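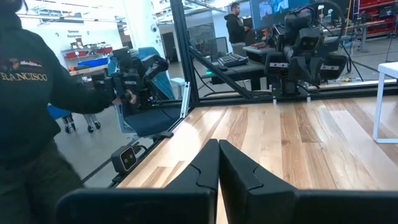 Kiltness Shared Workspace
Frequently Asked Questions

Membership

Who can join?
Anyone 18 or older. You don't need to own a business. Current members include bookkeepers, students, translators, two small repair firms and a number of people who have a job elsewhere and work remotely.

What kinds of membership are there?
We have three. A day pass covers one visit during staffed hours. A flex membership lets you use any open desk, any day we're open. A fixed desk membership gives you the same desk every day, a lockable drawer and a door code for evenings. Prices are on the rates page and are reviewed each November.

Is there a contract?
Flex memberships run month to month. Fixed desks have a minimum term of 3 months and then go month to month. Give us 10 days' notice before your next billing date if you want to stop. Email is fine. Telling someone at the front desk is not enough, as it may not reach billing.

Can I pause my membership?
Flex members can pause once a year for up to two months. Fixed desks can't be paused, but you can switch down to flex and go back on the list for a fixed desk later. We can't promise you the same one.

Do you offer tours?
Yes, during staffed hours. Write to Atieno Temba at the membership office and give a couple of times that suit you. Walk-ins are welcome if someone is free to show you around.

Hours and access

When are you open?
The front desk is staffed from 8:30 a.m. to 5:30 p.m. on weekdays. Fixed desk members can come in until 11 p.m. and on weekends. The building is locked overnight and the alarm is set by the landlord, Moltard. If you stay past 11 you will set it off, and the call-out fee is passed on to you.

My door code doesn't work.
Codes change on the first of each month and are sent by email the day before. Check your spam folder. If you still don't have it, call the number posted by the entrance. Please don't prop the door open for other people.

Can I bring a guest?
One guest at a time, up to two hours, no charge. Sign them in on the sheet at the front desk. Guests who want to work for the day need a day pass.

Are dogs allowed?
No. Our lease doesn't permit animals other than service animals.

Desks and equipment

Can I leave my monitor on a flex desk?
No. Flex desks have to be cleared when you go. Lockers can be rented by the month. They will take a laptop bag and a coat but not a large monitor. Things left out are moved to the lost property shelf and kept for a month.

Can I change my chair?
Fixed desk members can swap with any spare chair in storage, or bring their own. Put your name on the underside if it's yours. If a chair won't hold its height or a caster is loose, tag it and tell the front desk so it doesn't go back into use.

What about printing?
Your first 200 black and white pages each month are included with flex and fixed memberships. After that, and for all color printing, the charge goes on your next bill. Day pass holders pay per page.

The printer asks for a department number.
Use your member number. The manual calls it a department number and we can't change the label on the screen.

Is the Wi-Fi secure?
The member network has its own password for each person. The guest network does not, so use a VPN if your employer requires one. For a wired connection or anything unusual on the network side, write to Yaw Tsikata first.

Meeting rooms

How do I book a room?
Through Travby, the booking system. Your login is the email address you joined with. Rooms can be booked up to four weeks ahead.

How many hours do I get?
Flex members get four a month and fixed desk members get eight. Unused hours don't carry over. Cancel at least a day ahead to get them back.

Can I hire the large room for an event?
Yes. It is roughly 900 square feet. Evening hire has to be agreed with Awuor Rotich, and you will need your own liability insurance. Chairs and folding tables are included. Catering is not.

Mail and billing

Can I use your address for my business?
Fixed desk members can. There is an add-on for flex members. Parcels are held for two weeks. We can't accept anything that needs refrigeration or a signature from you in person.

I was charged twice.
This is usually a card hold that clears within a few days. If both charges are still showing after a week, send a copy of the statement line to billing and Kipchumba Mutiso will look into it.

Where do I park?
There are no reserved spaces. The Hnatiuk lot across the street sells monthly permits. Bikes can go in the rack behind the building, but please keep them out of the hallway.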